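Tillallow Creek Road Salt Project
Progress Report 2, prepared for the Yáñez Fund

Covers the work since May: summer baseline sampling, the logger installs, the salt shed at Barham, money, and what we'd like to do this winter. The short version is that we're behind on one thing, ahead on another, and the creek is saltier in summer than I wanted it to be. 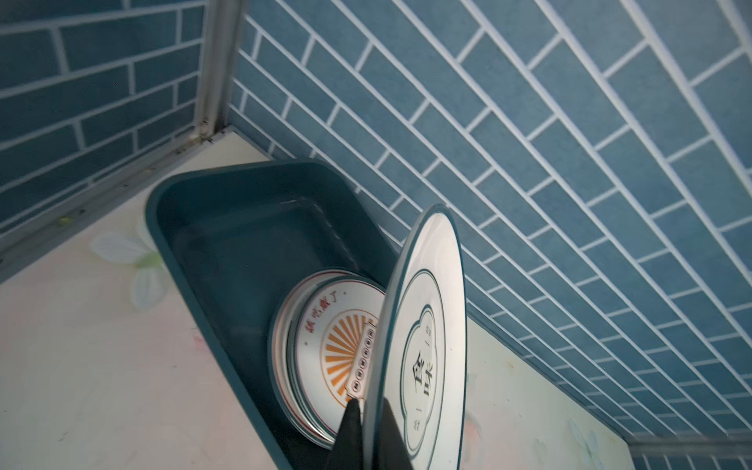
Barham, 26 October 2020

Hello again from the creek! I know the grant agreement asks for this report in the order of the workplan, and I've tried, but the loggers and the baseline got so tangled up together this summer that I'm going to talk about them in one go and then come back to the rest.

Summer baseline

You'll remember that the whole point of sampling in warm weather (when there's no salt going down on any road, anywhere) is to see what the creek carries when it's only being fed by groundwater. If it's fresh in August, then the winter salt is mostly washing through and leaving. If it's still salty in August, the salt has gone down into the ground and is coming back out slowly, and that takes a lot longer to fix.

It's the second one, I'm afraid, at least on the lower creek. We now have 1,377 field readings of conductivity in the notebook and the spreadsheet, and the pattern is pretty plain. Up in the woods above the county road the water is about as clean as you could ask for. Below the shopping plaza it jumps, and it never really comes back down before the creek reaches the river. The jump was there on every dry-weather round we did. After a good rain it gets diluted for a day or so and then creeps back up, just like you'd expect if the source is underground.

I should say that conductivity isn't chloride. It's a stand-in, and a good one once you've tied it to lab results from the same water. We sent a batch of paired bottles to the lab in midsummer and the line came out nice and straight, apart from one bottle that I think I mislabeled. I've left that bottle in the data file with a flag on it so you can see what it does to the fit (not much).

We cover 60 sampling points, same as in the original plan, though a handful have moved. One was on a culvert that the highway department replaced, and the new pipe sits so low that I couldn't get a clean sample without stirring up the bottom. We shifted that point upstream to the first riffle. Another dried up completely in August and I've marked it as seasonal. The revised map is in the shared folder, and the old point numbers still work, with a letter added wherever something moved.

The loggers

The Arnex units finally came! They were promised for spring, slipped, slipped again, and showed up well into the summer, so the continuous record is shorter than I told you it would be. That's the thing we're behind on. Once they were in my hands they were easy enough. The housings are tougher than the ones we borrowed last year, and the software, while not pretty, does let me pull the data down in the car with the heater on, and I expect to be very grateful for that in January.

Fouling has been the main headache. In warm, slow water the sensors grow a brown fuzz quickly, and when they do, the readings drift low. You can see it as a long gentle slope and then a sudden step up on the day I cleaned them. I've been wiping them down with a soft brush on every visit and taking a handheld reading before and after, so the drift can be corrected later. The corrected and uncorrected files are both posted. It should be less trouble now that the water's cooling off.

We also had the downstream unit get dragged into the bank by a branch during the September storm. It survived, with a gap in the record while it sat buried in mud. It's back in place, cabled to a fence post instead of the rebar stake, and it has stayed put since.

The Barham salt shed

This is where we're ahead. The workplan had us opening a conversation with the town by the end of the year, and the town had already started without us. The old pile used to sit under a tarp on bare gravel, and there was a white crust down the slope behind it all the way to the ditch. Over the summer the road crew poured a pad, put a curb around it, and moved the pile under a real roof. None of that was grant money. I did share our ditch readings when they were deciding which way the pad should drain, and it now drains away from the creek to a sump they can pump out and reuse for brine.

I don't want to oversell it. There are years of salt in the ground under the old pile and the ditch readings haven't changed in any way I'd put on a graph. I'd like to keep that point on the schedule for as long as we're funded, and ideally after.

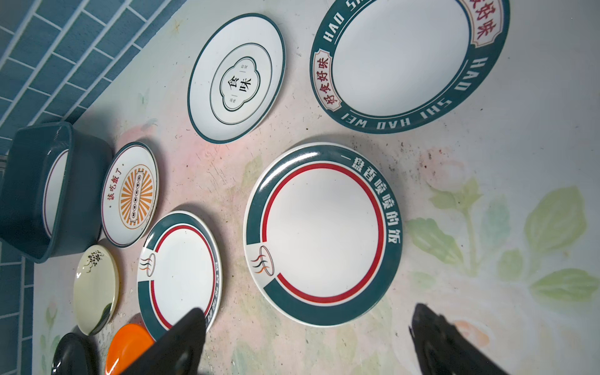
Could the summer salt be coming from something other than roads?

Some of it surely is. Water softeners on septic systems put chloride in the ground all year, and there are plenty of them on the east side of the creek. What makes me lean toward pavement for the big jump is where it happens: right below the plaza lots and the state road, on a stretch that's on town sewer. We'll run a few samples for bromide this winter, and the ratio of chloride to bromide should help tell road salt from other sources, though it won't separate road salt from softener salt very well. For that we have the map and common sense.

Money

We have $3,693 left in the lab and supplies line. That's more than planned at this stage, mostly from the late loggers (no spare batteries or cables bought in spring, fewer calibration bottles used). I'd like to carry it forward and spend it on winter storm samples, which are the expensive kind: you need several bottles through a single melt, and they all need to go to the lab. Travel is on budget. Equipment is spent down, with the final Arnex invoice paid and the receipt in the folder. If carrying the lab money into the new period needs a formal letter from me, let me know the wording you like and I'll send it.

Outreach

Smaller than I'd hoped. Both of the spring talks were called off and the library room is still closed to groups. I did put together a one-page handout on how much salt a driveway needs, and the hardware store has been keeping a stack by the register next to the bags. The most common thing I hear back is "that little?" People are used to a thick white layer, and a light scatter with gaps between the grains does the same job as long as the shoveling got done first. When it's very cold, plain rock salt hardly works at all and sand is the better bet, which is on the back of the sheet.

The plaza's snow contractor has agreed to talk before the first storm. I'd like to get their spreaders calibrated, and to learn how much they put down on a normal night. At the moment I don't have a figure for private lots at all, only for the town roads, and that's the biggest hole in our salt budget for the watershed.

Winter plan

Loggers stay in through the freeze unless ice starts moving the cables. Field rounds drop back to the road-accessible points whenever the banks are icy, and I've marked those on the map. Storm sampling starts with the first salting event that's followed by a thaw. I'll aim to catch the rise, the peak, and the tail, and I'm keeping a bottle kit packed in the trunk for it.

Two things I need from you: an okay on the carryover, and a decision on whether the raw logger files can go up on the public data portal now or should wait for the final report. I'd vote for now. The high school's environmental science class has already asked for them, and I'd love to say yes before their semester runs out.

Data files, the revised map, calibration sheets and receipts are all in the shared folder under Report 2.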